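# Test It the Same Way Twice

**Small automation shops are writing their own rules for simulated robot trials. The rules are dull, and they work better that way.**

A robot arm that picks up a block and sets it on a colored disc is about as simple as automation gets. It is also where a surprising number of arguments start. One team says its controller succeeds nearly every time. Another team runs the same controller and gets a much lower number. Both teams are telling the truth. They just didn't agree on what a trial was.

At Tadasix, a small integrator in Suvdale that programs arms for packing and sorting lines, that argument went on for most of a winter. In January the company wrote down a set of house rules for simulated trials and gave them the name of the building where the work is done, Prelline. The Prelline rules fit on four pages. Three other shops in the area now use them, with changes.

## What counts as a trial

The first page covers starting and stopping. A trial begins when the arm leaves its home pose. It ends when the task is complete, when the time limit runs out, or when the arm touches something it isn't allowed to touch. The time limit for a single block is 40 seconds of simulated time.

Operators used to restart a run if the block had been placed in an awkward spot at the start. The rules don't allow that. If the random placement is legal, the run counts. If it is not legal - a block overlapping another block, for example - the software has to throw it out before the arm moves, and the discard goes in the log.

Success is defined by the block and the target. The block has to be at rest, upright, with its whole base inside the disc, and the gripper has to be open and clear. A block still in the fingers at the time limit is a failure, even if it is over the right disc. This was the least popular rule when it came in. Programmers felt they were being marked down for good work that was a second or two late. The rule stayed, on the grounds that a customer's conveyor doesn't wait either.

## Seeds, versions and settings

The second page is about records. Every batch has to be stored with its random seed, the version of the simulator, the version of the controller and the full settings file. Friction, block mass, finger force and camera position all go in. A number reported without these is called a note and can't be used in a quote to a customer.

Tadasix learned this from a batch of 938 runs made for a bakery supplier. The results looked good and went into a proposal. When the customer asked for the same test with a heavier package, the team could not get its original figure back. A default friction value had changed in an update, and nobody had kept the old file. The work was redone over 15 days, without extra pay.

## Light and shadow

The third page is the one visitors ask about. Many simulated scenes are lit evenly from all sides, so that everything is easy to see. Controllers trained in that kind of light can do poorly on a real floor, where the arm and the fixtures throw shadows across the parts.

The rules ask for at least 19 lighting setups per batch. Some must place the shadow of an object across the target, and some must put a hard edge across the block itself. The color of a part can look very different on either side of that edge, and a vision system that looks for one shade of green may find two objects, or none. 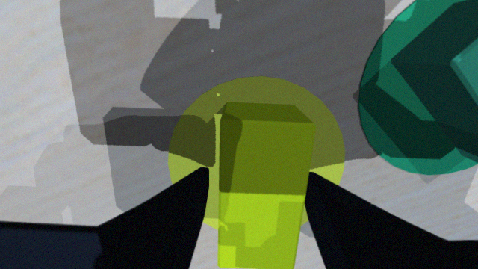

*A simulated block task under hard lighting. The front of the green block falls partly in shadow, and dark shapes cross both discs.*

Reviewers are asked to look at stills from each lighting setup before a batch is run. They check that the target can still be told apart from the table and that the shadows have hard edges where the settings call for them. A setup that hides the target completely is kept, but its results are reported on a separate line.

Evenly lit runs are still allowed. They are useful for finding plain programming errors, and they render faster. They can't be mixed into the same total as the others.

## Who signs off

The fourth page is short. The person who wrote the controller may not be the person who scores it. In a shop of six people this is harder than it sounds, and Tadasix sometimes trades scoring work with Sivakumar, a gripper repair and testing firm across the road. Each company scores the other's batches on Friday afternoons. Disputed runs are replayed from the log at quarter speed, and if the two sides still disagree, the run is marked as a failure.

Sivakumar uses its own version of the rules. It added a section on finger wear, and it cut the time limit for light parts. It also dropped the separate line for hidden targets, which Tadasix thinks is a mistake. The two firms have agreed to state which version was used at the top of every report.

There are limits to what any of this can show. A simulated batch doesn't replace acceptance tests on the real machine, and it has no bearing on guarding, emergency stops or the risk assessment for the cell. The first paragraph of the rules says so, and the same wording is printed on each report that goes to a customer.

The next revision is expected to deal with stacked parts. Under the current text, a block resting on another block counts as off target, and two customers have already asked for stacking work.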